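Why my timestamps lied to me for a month

Last updated 5/20/26
Filed under: perception, calibration, things I broke

So the short version is that I spent most of April chasing a calibration problem that was really a clock problem, and I want to write it all down while I'm still annoyed enough to remember the details.

Some background for anyone who landed here from the Melten post (hi, there are more of you than I expected!). Melten is the little pipeline I've been building to turn hand-held gripper recordings into something a policy can train on. You wave the gripper around, pick things up, put them down, and Melten takes the wide-angle video and the motion sensor log and works out where the gripper was at every moment. It spits out a trajectory, the trajectory goes into Nouri, which is our training code, and eventually an arm does something with it. The middle step, the one where you figure out where the gripper was, is the one I own. It is also the one everybody blames first, and this time they were right to.

The symptom was a wobble. When I replayed a recovered trajectory next to the video, slow motions looked great. I could overlay the path and it sat right where it should. Then any quick turn of the wrist and the path would kind of swim outward and come back, like it was late to the party. It was small enough that for the first couple of weeks I told myself it was fine. Fatos Radonjić, who works on the training side and has to live with whatever I hand him, did not think it was fine. He sent me a plot with one spike circled in red and no message attached.

My first theory was the lens model. We shoot with a fisheye because you want to see the table and the fingers and as much of the room as you can all at the same time, and the price you pay is that straight things stop being straight. Window frames bend, table edges bow, the whole bit. If your distortion model is a little off, it's worst out at the edges, and a fast turn drags features through the edges. So that story made sense! I recalibrated. I printed a fresh target, taped it to a flat board (the old one had a curl in it that I had been ignoring since winter), and took 100 views of it at every tilt I could think of. The reprojection error dropped by a nice amount. I was very pleased with myself for one evening.

The wobble was still there the next morning.

Second theory was features. Melten tracks corners and blobs from one picture to the next, and it really wants texture. Plain cloth gives it almost nothing to hold on to. Glass is worse than nothing, because a reflection of a ceiling light is a lovely crisp point that the tracker adores, and it moves in a way that doesn't match anything solid in the room. I wrote a quick debug view that colors each tracked point by how long it survives and how badly it disagrees with the final solution, and then I sat there paging through recordings with it.

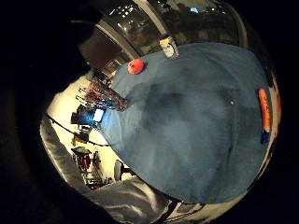 I found plenty of bad points this way, and I ended up keeping the mask I wrote to deal with them. It does two things. It blocks out the area where the hand and sleeve usually sit, since those move with the camera and will happily convince the solver that nothing is moving at all. And it knocks down the weight of any point whose depth estimate keeps jumping, which catches most reflections without me having to draw a box around every window in the building. I had tried the box-drawing version first. Please don't do the box-drawing version. You move to a different spot and all your boxes are wrong.

With the mask in, the number of lost tracks per clip went way down, and the slow parts got even smoother. And the quick turns? Still swimming. Ugh.

At this point I did the thing I should have done on day one, which was stop looking at pictures and look at the two signals side by side. The motion sensor gives you rotation speed directly. You can also get rotation speed from the video, by differencing the camera's estimated orientation. Those two curves should sit right on top of each other. I plotted them for a single clip, 2452 video frames long, with a lot of wrist action in it, and at normal zoom they looked perfect. Then I zoomed in on one of the sharp peaks, and there was a gap. The video curve came after the sensor curve. Every single peak, same direction, same gap.

I measured it by sliding one curve against the other until they matched best, and got 14 milliseconds. That doesn't sound like a lot. But if you're flicking your wrist at a couple hundred degrees a second, 14 milliseconds is a few degrees of disagreement between what the sensor says and what the camera says, and the solver has to put that disagreement somewhere. It put it in the position. There was my wobble.

What makes me grumpy is that Melten already estimates a time offset. I wrote it! It's a parameter in the solve, it has a starting guess, and it gets refined along with everything else. So I went and looked at what the solver was doing with it, and it was pinned at 10 milliseconds in every clip. Exactly 10. A real estimate never lands on a round number over and over like that, and I had been scrolling past that line in the log for weeks without it bothering me one bit.

The culprit was a bound. Back when I first got the solve working, the offset would sometimes run off somewhere silly on clips with hardly any motion, so I clamped it. Plus or minus 10 milliseconds, good enough for the camera we had then, wrote no comment, moved on with my life. Then we switched cameras over the winter, the new one stamps its frames a bit differently, and the true offset landed outside the fence. The solver was leaning on that fence as hard as it could and had no way to tell me.

Fixing it was three small changes:

The bound is a lot wider now, and it lives in the config file for each camera, where I can see it.

The starting guess comes from the curve-sliding trick I described above. It runs before the full solve and takes hardly any time. If a clip doesn't have enough rotation in it to give a clear answer, it borrows the value from the other clips recorded in the same session.

And any parameter that finishes right on its bound now prints a big ugly warning and marks the clip as suspect. This is the one I'm happiest with. It's maybe a dozen lines, and within an hour of turning it on it had flagged a completely different problem, a gravity direction I had also fenced in and forgotten.

I reran the whole backlog overnight. The wobble is gone on everything I've spot checked, including the clip Fatos circled. I sent him the new plot with the same spot circled in green and no message attached, and he gave it a thumbs up, so I'm calling that a glowing review.

One question I got when I told this story at lunch was whether the lens recalibration and the mask were a waste of time. I don't think so, but I can't prove it as cleanly as I'd like. I did run the timing fix with the old calibration and no mask on a handful of clips. It got rid of the worst of the swimming, but the solutions were noisier and a couple of them failed to start up at all. So all of it helps some. If I could only keep one, I'd keep the timing fix without thinking twice.

Someone else asked why I don't just do hardware sync and be done with it. I'd love to! The Andberg folks do that on their rig, they run a trigger line and everything shares one clock, and they never have to think about this. But part of the appeal of our setup is that you can pick it up and go record in whatever room you feel like, and every extra wire makes that worse. Software offset is fine for us as long as the offset is constant. I've checked it over the longest recordings I have and I don't see it drifting. If it starts drifting I'll need to estimate a slope too, and there will be another one of these posts.

Things still on my list, mostly so I can't pretend I forgot them:

The survival-colored debug view is stuck in a scratch branch and only works if you run it from one specific folder. I want to get it into Erden, our viewer, as a proper layer you can toggle. A couple of people have asked for it already.

Rolling shutter. I'm treating each frame as if it all happened at one instant, and for this camera it didn't. Top rows and bottom rows are read out at different times. I suspect some of the leftover error on the really fast turns is exactly this, and I've been putting it off because the math makes me sleepy.

The start-up step wants a bit of motion before it locks on, and when people begin recording with the gripper held still over the table it just sits there and waits. For now I've told everyone to give it a little wiggle first. I would like a better answer than a wiggle.

And I need to go back through the config and find every other number I clamped without writing down why. I did a quick search last night and I did not enjoy how many hits there were.

If you're running something similar and want the curve-sliding script, leave a comment and I'll clean it up enough to share. It's short, it only needs the two logs, and it would have saved me most of a month.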